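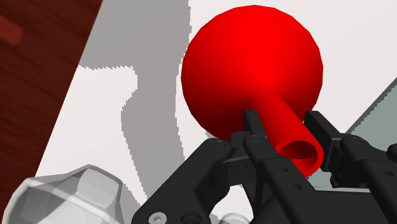 About us

Nillora began in March, in a spare teaching room at Celtthorpe, when Yuzhen Cai and Pascal Millet got tired of sweeping up glass and wondered how much of a robot's practice could be done on a computer first. We've grown a little since then (there are 6 of us now, plus a kettle with a full diary) but that is still the question we come to work for.

Most of what we do is teach robot hands to pick up laboratory glassware in simulation, and then see how well the lesson carries over to a real bench. Our method, which we call Lillow, changes the colours, the lighting and the angle of approach from one practice run to the next, so the software learns to go by the shape of a flask and where its neck is. Seren Gethin looks after the simulated benches, and Nives Lo Presti runs the real ones and is very patient with the rest of us.

In our last full trial we gave the system 1,000 simulated grasps to learn from and then 400 attempts on real flasks. It dropped or missed 162 of them, more than we'd hoped, and mostly on wet necks. Azra Jurić is working on that at the moment, and we'd love to hear from anyone who has fought with the same trouble!

Visitors are always welcome at Celtthorpe. Do write first, as the front door sticks and we may not hear you knock.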